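**Hollis Elementary opens its doors to a new preschool class, with 30 places for three- and four-year-olds**

HERNORGATE, September: Hollis Elementary School has opened its first preschool class, and the mornings have never been so lively! The class meets in the old music wing, which has been repainted, rewired and given its own entrance on Ilov Street so that families with strollers no longer have to cross the bus lane.

All 30 places were taken before the summer break. The school now has 388 children on its rolls, from preschool through fifth grade, and it is the first time since the north wing closed that every classroom in the building has been in use.

"We wanted our youngest children to be part of the school from the start," said principal Kuldeep Nishad. "They eat lunch with us, they come to the Friday sing-along when they feel ready, and the fifth graders have already asked if they can read to them. I said yes before they finished the question."

Children may attend mornings only or stay for the full day. The morning session starts at 8:15 with free play, followed by circle time, a snack and a long stretch outdoors. Full-day children rest after lunch and then choose between art, building and pretend play until pickup at 2:45. Breakfast is open to preschool families in the main cafeteria from 7:30, and older brothers and sisters are welcome to sit with them.

The project took 43 weeks from the first parent meeting to opening morning. Families from the Herora neighborhood asked for the class in the first place (the nearest preschool was a 40-minute bus ride away, with a change at the depot) and they stayed involved all the way through, from choosing the wall colors to testing the gate latch on the new play yard. The school is very grateful to them, and to the district crew who worked through a hot July to get the floors down.

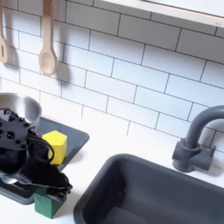
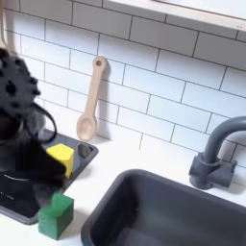 Staff from the kindergarten rooms have been dropping in during their planning periods, and the two teams are already working on a shared spring garden along the south fence. Beans and sunflowers are first on the list. Parents with spare seed trays can leave them at the front office.

Hollis Elementary will hold an open house for next year's preschool families in January, from 5 to 7 p.m. Applications open the same evening and can be filled out on paper or through the school website. Brothers and sisters of current students receive priority, followed by families living within the Hernorgate attendance area. Children must be three years old by the first day of school.

Questions about the preschool class can be directed to the Hollis Elementary front office during school hours.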